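Two-arm table setting – left arm keeps stalling over the cup (student project)

Posted in: Clubs & Competitions > Build help

pistton_kid
Ok so this is for our club's December demo. Place setting task, two arms facing each other, tray in the middle with plate, tumbler, fork, spoon.

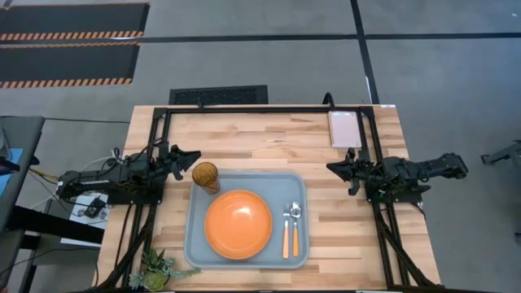
Right arm is supposed to do cutlery, left does the cup. Right is mostly fine. Left gets near the tumbler and just hangs there, then times out. We have 49 practice runs recorded and want 200 before the demo. Is it worth recording more or do we fix something first?? Zawadi (Wanyama, our team lead) says record more. I say fix.

mimance
Fix first. If it stalls you're just collecting 151 more stalls.

grip_or_slip
Is the tumbler see-through? Looks like it from here. Could be your problem right there. Ours lost clear cups all the time until we swapped for solid ones.

pistton_kid
Yeah its translucent, kind of amber. But it's in the task list, can't swap. Judges want a cup, plate, fork, spoon. Doesnt say what kind of cup though, hmm

grip_or_slip
Then it can be a solid cup. Read the sheet again.

H_Steinbach
I coach a school team and disagree with the swap. Changing the object hides the problem and you will meet it again next season. Look at where the cup sits first. It's at the upper-left corner of the tray with the open rim toward the upper left and the base on the corner. Do all your runs start like that? If half start upright and half on the side, the arm has two jobs to learn from very few runs.

pistton_kid
Um. Both. Some upright some lying down, depends who resets the table

mimance
there it is

H_Steinbach
Pick one. Tape marks on the table for the tray, a written reset, same person resets for a whole block. Then record.
Heike

voss_fan_2
Counterpoint – if you always reset the same the thing only works in that one spot. Move the tray an inch at the demo and it's over. We learned that with our Voß arm, great at practice, useless at the regional. Vary it on purpose.

H_Steinbach
Vary it later. They have 49 runs and a stall.

voss_fan_2
Vary it now but write down how. Small shifts, cup always lying down. Not the same as random.

zwanyama
Zawadi here, since I'm being quoted lol. I said record more because the right arm got way better between run 20 and run 40. Figured left would too. Didnt know people were standing the cup up, that's on me.

Also the plants at the front edge are staying, they're for the demo look. Before anyone asks.

grip_or_slip
I was going to ask. One of them pretty much reaches the tray corner. Same side as the cup too. I'd slide them over for practice at least

zwanyama
no
ok maybe

ziller_dan
Check the wires on the left arm. They loop around the links a lot. Ours snagged at full reach and the motor hit its limit, looked exactly like the arm was "thinking". Power off, move it by hand through the whole path, feel for a tug. 2 minutes.

mimance
^ do this before anything else

pistton_kid
Ok did it. There IS a tug, right near the end of the reach. Not huge. Rerouted it with some slack and ran it 2 times. One grab, one stall. So better but not fixed I think?

ziller_dan
Two runs isn't a test. Do ten, same start, write them all down.

H_Steinbach
And keep the old recordings in a seperate folder. Don't mix them with runs from after the wire change.

zwanyama
Doing ten tonight, cup on its side, plants moved (temporarily!!). Then we decide on the 200. Will post the numbers

voss_fan_2
shift the tray for the last five at least

zwanyama
we'll see – probably the last three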